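Tivotton Pour-Over Kettle: six months of tea and too much coffee

I bought the Tivotton kettle back in October, after my old stovetop one finally lost its handle for good (I was holding it at the time, so that was exciting). I've been using it every single day, and I think I finally have opinions worth typing up.

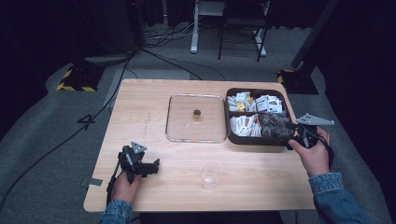

Trinidad Malabanan wrote in after my first short post to say that hers drips from the base of the spout when it's filled past the line, and that she'd sent one back already over it. Was mine doing the same? Well, yes, a little! If I fill it right to the top and pour fast, I get a dribble down the front. If I stop a finger below the line it behaves. I wouldn't send it back over that, but I also only paid for one of them, and I can see being pretty annoyed the second time around.

OK, so what do I like? The spout, mostly. It's a long skinny gooseneck and it pours so slowly and evenly that my coffee got better the first morning, and I hadn't changed anything else. Same beans, same beat-up grinder. I used to dump water in from a regular kettle and get a big crater in the grounds, and now I can go around in little circles like the people in the videos do. It's very satisfying. My husband says I look like I'm icing a cake.

The temperature dial is good too, though it took me a while to trust it. Green tea at the low setting comes out sweet instead of tasting like a lawn. For black tea I just crank it all the way up and walk away. It holds the heat for 29 minutes before it shuts itself off, which is an odd number and I'd love to know who picked it. I've timed it a bunch, and it's always 29.

Now the grumbling. It's small. You get 2 decent mugs out of it, and then you're refilling, so if you have people over you'll be standing at the counter the whole time. When my sister's family came for the weekend I gave up and boiled a saucepan. The beep is also way too loud, and there's no way to turn it off that I've found (the manual is one folded sheet, mostly about not putting the base in the sink). I get up before everybody else, so I've learned to hover and lift it off right before it's done.

I did look at two others first. The Plavach is bigger and quieter, but the handle felt thin in the store and the lid was a fight to get off. The Abeysekara is gorgeous, really gorgeous, and I still think about it, but it only boils. No dial at all! For that money I wanted a dial.

Cleaning is easy enough. Our water is hard, so I get a chalky ring at the bottom, and I do a vinegar soak every couple of weeks and rinse it twice. The inside still looks good. The outside shows every fingerprint, and I've stopped caring.

One more thing for anybody with a crowded counter: the cord is short. Mine just barely reaches the outlet behind the toaster, and the kettle has to sit with its handle facing left, and I'm right-handed. Measure before you order.

I'd give it four out of five, and I'd buy it again for a house with one or two tea drinkers in it. Trinidad, if your replacement drips too, let me know and I'll add a note up top.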